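Home | News | What's On | Sport | Letters | Archive

E-mail this page | Print this page

Skivitton Library opens its doors again, and the whole town turns up
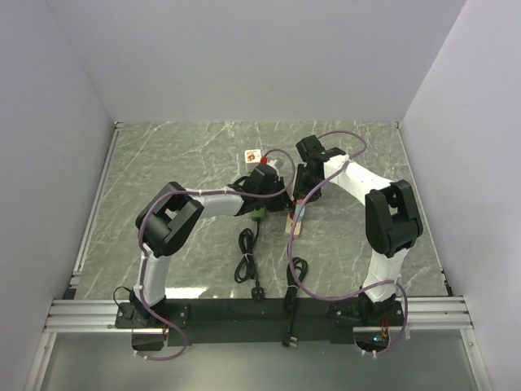

4 min read

After 20 months of scaffolding, dust sheets and borrowed shelves, Skivitton Library is open again, and what a morning it was! The queue on Thursday had reached the bakery corner well before the doors were unlocked at ten, with pushchairs, shopping trolleys and at least one very patient greyhound in the line.

By closing time 1,169 people had been through. That is more than the old building used to see in a good fortnight, and the staff on the front desk were still smiling at the end of it, if a little hoarse. They also ran out of membership cards just after lunch and had to write the rest of the new numbers on slips of paper. Anyone who was given a slip can swap it for a proper card from next week.

The first thing most people did on stepping inside was look up. The false ceiling, put in decades ago to save on heating, has gone, and the long roof lantern is back on show. Plenty of us had no idea it was there. The reading room used to be lit by strip lights even in June, and now the daylight comes right down to the floor. The old parquet has been sanded and oiled as well, and the smell of it (very faintly of oranges) hung about all day.

The lending shelves have moved to the back, where it is quieter, and the newspapers are by the front windows with a row of proper armchairs. Large print is no longer tucked away up the stairs. It has its own bay on the ground floor, next to the lift, and it was busy from the moment the doors opened. Local history has done well out of the move too. The Werkcombe parish maps, which spent years rolled up in a cupboard, are now in shallow drawers that anybody may pull open and look through. One family found their own lane on a map drawn before the houses were built and stayed for the best part of an hour.

The children's room is going to be the star, though. It takes up all of the old committee room and the corridor beside it, with low shelves, a reading nook under the stairs and a window seat long enough for a whole class of infants if they budge up. Story time has gone from one session a week to 5, and the first of them was so full that it had to be run twice, back to back, with the same book about a badger who wants to be a postman. It got a bigger laugh the second time.

There is a lot of new stock to go at. The library has bought 1,222 books for the reopening, and nearly all of them were out on display on the first day. Cookery went fastest, followed by crime, and the gaps on the gardening shelf were plain to see by mid-afternoon. Books borrowed from the temporary library in the Mallet Street hall can be brought back to the new desk, and there are no fines on anything that was due during the move. Do have a look under the bed!

The café has opened at the same time, run by Vavell, the bakers who have had a stall on the market for years. It is a small place with a handful of tables and a hatch on to the garden, and the cheese scones are every bit as good as the ones on the stall. You may take your drink into the newspaper corner, but not into local history, where the maps are.

Not quite everything is finished. The garden itself is still mostly bare earth, with planting due to begin in February, and the clock over the entrance is waiting for a part, so it will go on saying twenty past four for a while yet. The study desks on the first floor are in use, but the lamps for them have not arrived. The public computers are all working, and printing has stayed at the old price.

Opening hours are longer than before. The library will be open from nine in the morning until seven in the evening on weekdays, and from ten until four on Saturdays – a change that readers of this page have been asking for in letters for as long as most of us can remember. The number 6 bus from Werkcombe stops outside again now that the road barriers have been cleared away, and there are cycle racks round the side by the book drop.

Joining is free and takes a few minutes. Bring something with your address on it, or come with a parent or guardian if you are under sixteen. Bookings for the evening talks and the Saturday craft table are being taken at the front desk, and the first talk, on the old Skivitton tram line, already has a waiting list.

E-mail this page | Print this page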